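Week 6 of relief milking at Moranon, a thread. The herd has accepted me the way a cat accepts a new couch.

Mafalda Vilela runs the place with 40 goats, 500 opinions and one working gate. I'm in charge of the gate.

Goats are milked from behind here. I grew up on cows, side-on, with plenty of room to dodge. Nuno says I'll adjust. Nuno Nogueira has a dent in his hat he won't discuss.

Lead doe is called Castaño. She goes up the ramp first or there is no milking. I tried sending Trallus up ahead of her in March and we finished 20 minutes late — with one goat in the feed room.
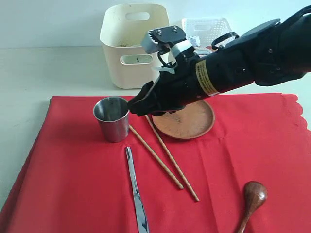
Kidding season has moved our meals to whenever the last bottle is empty. Last night that was 11 p.m. I could have slept on a tabletop with a creased red cloth over it, wooden spoon for company. Instead I went back out, as Vomurora had decided on twins.

Both up and sucking by 1 a.m. Vomurora took the credit, fair enough. I held the flashlight and got peed on.

Milk tanker comes at 5:30. The driver asked if I was the new guy. I said six weeks. He said, "So, yes."

Gate's open again. Gotta go.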